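4.2 Picking a wrist camera

I'd meant this to be a short section. We had two small cameras that would fit the bracket on the Mulness gripper, a fixed-focus one from Vulia and an autofocus one from Pernska, and I assumed we'd run both for a day and keep the one that gave the better grasp success. It took us most of February, and I'm still not completely happy with where we landed.

The set-up was the same for both. The arm started from a home pose, moved down over a tray, closed on one item and lifted it. Fuseini Zakaria wrote the controller and I did the tray resets, so any untidiness in how the items were laid out is my fault and not his. Each camera got 100 attempts with each of the two finger sets (the plain ones and the Appiah soft pads), and we saved every picture the wrist camera sent, along with joint angles and the gripper opening. We didn't touch the exposure settings once a run had started, though I was tempted more than once.

I should say what we were hoping to see. The overhead camera already gives us a decent guess at where an item is, and it does so from a comfortable distance. What it can't do is tell the controller much about the last bit of the approach, when the gripper is over the item and blocking the view. The wrist camera is there for that stretch and nothing else. So a camera that is lovely at arm's length and hopeless close in is no use to us, however nice its pictures look in a talk.
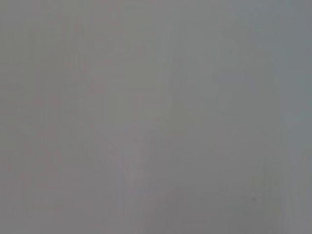

Fig. 6. Wrist camera view with very little contrast and no identifiable object.

Our first score for usefulness was a plain sharpness measure, taken over the whole picture and averaged over the approach. I don't recommend it. It's very fond of tray texture, and a run could score well on the strength of its first few views and then give the controller almost nothing to work with at the end. We swapped it for a score worked out only on the last 50 views before the fingers closed, and the order of the two cameras changed straight away. The Pernska had been ahead on the old score. On the new one the Vulia was ahead with both finger sets, and by a wider margin with the soft pads.

My best guess is that the autofocus was hunting. The Pernska is happy when the distance stays put, but our approach is quick and the lens seems to be chasing it all the way down. Fuseini tried a slower descent on the Friday, and the Pernska improved quite a bit - but then every pick took longer, and the overhead camera alone would have done nearly as well at that speed. We also tried locking its focus by hand. It did help, although it made me wonder why we were paying for autofocus in the first place.

The other change we made was to the controller. It used to take every wrist view at face value, which is a bad idea when a view has hardly any contrast in it. Now each one is checked first, and if there's too little to go on the controller leaves the wrist correction out and carries on with the last good estimate. If it has to do that for 5 views in a row it stops and backs off. I was worried this would make the arm dither. In practice the back-offs were rare with the Vulia, a bit more common with the Pernska, and mostly followed by a decent second try.

We've used the Vulia with the soft pads for everything in section 5. The threshold for the contrast check was set by eye on our own tray under our own lights, and I'd expect anyone with a shinier tray to need a different one.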